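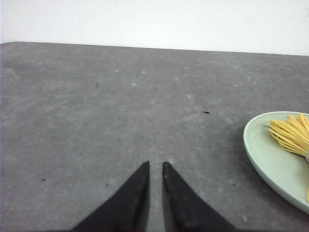

muthu_annamalai replied:
Before anyone suggests a stripper, find out what the top is made of. Dark gray with pale blotches can be a sealed stone, a honed composite, a laminate with a printed pattern, or a felt-type desk covering. The treatment for one will ruin another. Put a drop of water near a corner and time how long it takes to darken the surface. If it beads for two minutes, the top is sealed and the marks are probably sitting on the finish.

Sultstead wrote:
Original poster. The top came with the room and I have no paperwork for it. It is matte, slightly grainy to the touch, and cool in the morning. The pale patches are mostly toward the middle, and there are faint diagonal streaks on the left. I wiped it with a damp cotton cloth and then with the Astora spray concentrate, diluted per the label. The patches faded while the surface was damp and came back when it dried.

tedmont_shopfloor wrote:
Fading when damp and returning when dry is typical of residue or fine surface wear. Water fills the texture and evens out how it reflects light. It doesn't tell you which of the two you have. Are the streaks in the same direction you wipe?

Sultstead wrote:
Yes. I wipe from the near left corner outward, right-handed.

tedmont_shopfloor wrote:
Then the streaks are cleaner. You are leaving a film and dragging it along. Stop using the spray and rinse with plain warm water, changing the water when it clouds. Two passes, then dry with a second cloth. Don't let it air dry.

graingauge wrote:
I disagree that the spray explains all of it. Film follows the cloth. Isolated whitish spots off to one side of center don't. Those look more like hard water or something that dripped and dried. Rinsing with tap water in a hard water area will add to the problem. Use distilled for the last pass.

tedmont_shopfloor wrote:
If it is dried off immediately there is nothing left to deposit. Distilled is a waste on a work table.

graingauge wrote:
On a glossy top, yes. On a granular matte top a cloth does not reach the bottom of the texture. I kept a test panel of the same sort of surface for a whole winter, half rinsed with tap water and half with distilled, both towel dried. The tap half was visibly lighter by the end.

tedmont_shopfloor wrote:
One panel, and was the same person drying both halves with the same cloth?

graingauge wrote:
Same person, same cloth, tap half first. I take the point about the cloth.

muthu_annamalai replied:
You can both be right. Sultstead, do the tests in this order and let the top dry fully between them:

1. Dry microfiber only, on one patch. Look at the cloth. If it comes away pale, it was dust.
2. Warm water, wrung cloth, dried by hand.
3. Diluted white vinegar on a swab, on one small spot, ONLY if you are certain the top is not marble, limestone or cement based. Leave it 30 seconds and rinse.
4. If nothing changes after all of that, treat it as wear.

Also, check it under a low lamp from the side. Scratches and wear throw a shadow or a glint. Deposits look flat and chalky.

mudaliar wrote:
No vinegar on an unidentified top, please. "Certain" is doing a lot of work in that sentence. I have an etched threshold at home from exactly that advice.

muthu_annamalai replied:
Fair. Skip step 3 until the water drop result is in, and even then only underneath the overhang, if there is one.

Sultstead wrote:
Results. Water drop beaded past two minutes, no darkening. Dry microfiber picked up a light gray dust, more than I expected, and the upper patches are reduced. Two plain water passes took out most of the streaking on the left. A few spots remain in the middle, and under the side lamp they look flat, with no glint. No vinegar used.

graingauge wrote:
Flat and chalky points to deposit. Distilled water, cloth laid on the spots for ten minutes, then lift and blot. Don't scrub – a matte finish polishes up under pressure and you will have shiny patches you can't reverse.

tedmont_shopfloor wrote:
Agree with the soak and with not scrubbing. Still say tap would do.

mudaliar wrote:
Where is the dust coming from? If the wall was sanded or painted lately it will keep settling for weeks, and you will be cleaning the same marks again.

Sultstead wrote:
The wall was filled and repainted in June. There was no sheet over the table as far as I know. I will do the soak tomorrow and wipe the wall down first, top to bottom, with a dry cloth.

mudaliar wrote:
Do the skirting as well. Filler dust collects along the top of it.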